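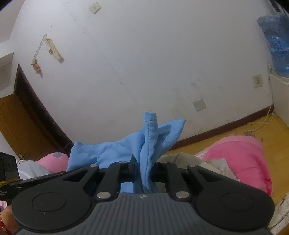 Folding is the task I've spent the most time on this winter, and I'm still not tired of it! We're collecting examples for a learning system that's supposed to pick up household chores by watching how people do them, and every example starts with one of us holding the gripper and just doing the thing. Cloth is my favorite because it never sits the same way twice. With the light blue one I like to go for the hem, since that stitched edge gives the fingers something to hold, and then the rest can hang off to the left however it wants. A pinch like that, with a bit of fold standing up above the jaws, is what I try for on every grab. (Gerd Brandes goes for the middle of the cloth and gets a big wad. We keep those too, the model should see both.)

A few notes for anyone who's been following the Vurkesora pages from the start. The folding set stands at 2502 episodes as of January 25, 2026, and 1217 of those are single cloths. The others are piles, where you have to pull one piece out before you can do anything with it, and piles are slow going. Effie MacRitchie has the patience for them. I really don't, so I trade her my labeling shifts whenever she'll let me.

We tag each episode by how many grabs it took. Mine mostly land at three. The worst one I've turned in took nine, and Mpho Gumede still wants to use it in a talk, which, fine, go ahead!

Next up is towels, and after that Denen wants us to try fitted sheets. I can't fold a fitted sheet with my own two hands, so if you have a method you like, please send it my way before May.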